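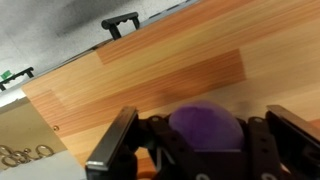

Research Software Engineer, Manipulation Planning and Control

Siltunell Institute for Applied Robotics
Manipulation Software Group
Location: Larnolden campus, on site
Full time, fixed term, with the possibility of extension
Reports to: Piyumi Marikar, Group Lead

The Siltunell Institute for Applied Robotics invites applications for the position of Research Software Engineer in the Manipulation Software Group. The successful candidate will join a team of 11 researchers and engineers who develop and maintain the planning, perception and control software used in the Institute's tabletop manipulation laboratories.

About the group

The group is responsible for Flimex, the Institute's in-house software stack for robot arms. Flimex covers motion planning, grasp selection, wrist camera perception, low-level control interfaces and the logging of experimental runs. It is used daily by research staff and doctoral students in Larnolden and by the partner laboratory at Somogyi. Current work concentrates on picking up and placing small, soft or irregular objects on and near household-type surfaces, where the view from the wrist camera is partly blocked by the gripper and where contact with the surface must be gentle.

The position has been created to support the transition from the current release of Flimex to a new planning core. Much of the existing code was written for individual experiments over several years, and a substantial part of the work will consist of bringing it to a common standard.

Duties

The Research Software Engineer will:

Design, implement and test motion planning components in C++, including collision checking for a held object and replanning during execution.

Maintain the controller interface, which runs at 300 Hz, and investigate timing faults reported by laboratory users.

Extend the wrist camera pipeline, in particular the masking of the gripper fingers and the estimation of object position at short range, in shadow, and against wood grain and other patterned backgrounds.

Maintain the regression suite, which at present comprises 200 recorded tasks replayed against each release candidate, and add new tasks as laboratory users report failures.

Improve tooling for calibration, log inspection and the replay of failed grasps.

Write and keep current the technical documentation for the above.

Provide support to laboratory users for one half day each week, under a rota shared among the engineering staff.

The post holder will spend part of each week working directly with the robot arms. Travel to the Somogyi laboratory is required twice a year for joint integration work. Travel costs are paid by the Institute.

Required qualifications

A bachelor's degree or higher in computer science, robotics, electrical or mechanical engineering, or a related field. Equivalent professional experience will be considered.

At least two years of experience writing and maintaining software used by other people.

Strong working knowledge of modern C++ and Python in a Linux environment.

Sound understanding of rigid body kinematics, coordinate transforms and camera calibration.

Experience with version control, code review and automated testing.

Ability to write clear technical English.

Preferred qualifications

Experience with sampling-based or optimization-based motion planning.

Experience with real-time or near real-time control of physical hardware.

Familiarity with learned policies for manipulation and with the practical problems of running them alongside conventional safety checks.

Experience in a laboratory or other shared technical facility.

Candidates who meet the required qualifications and only some of the preferred qualifications are encouraged to apply. Prior publication is not required.

Terms of employment

The appointment is for two years in the first instance. Salary is set according to the Institute's pay scale for technical research staff, and placement on the scale will depend on qualifications and experience. Standard working hours are 8 hours per day, with flexible start and finish times outside scheduled laboratory sessions. Staff may work remotely for up to one day per week following completion of the initial training period. Contributions to published work are recognized by authorship in accordance with the Institute's publication policy.

Application procedure

Applications should be submitted as a single PDF through the Institute's recruitment portal and must include:

A cover letter of no more than two pages, stating the applicant's interest in the position and earliest possible start date.

A current resume.

A link to, or extract from, a piece of software to which the applicant has made a significant contribution, with a short note identifying that contribution.

The names and contact details of two referees. Referees will be contacted only for shortlisted candidates.

Applications received by the end of May will receive full consideration. Shortlisted candidates will be invited to a technical interview by video, followed by a visit to the Larnolden campus. The visit includes a tour of the laboratory and a practical session in which the candidate works through a logged planning fault with a member of the group.

Questions about the technical content of the position may be directed to Tibor Illés, Senior Engineer, Planning and Control. Questions about eligibility, relocation or accommodations during the selection process should be directed to the Human Resources Office.

The Siltunell Institute for Applied Robotics is an equal opportunity employer.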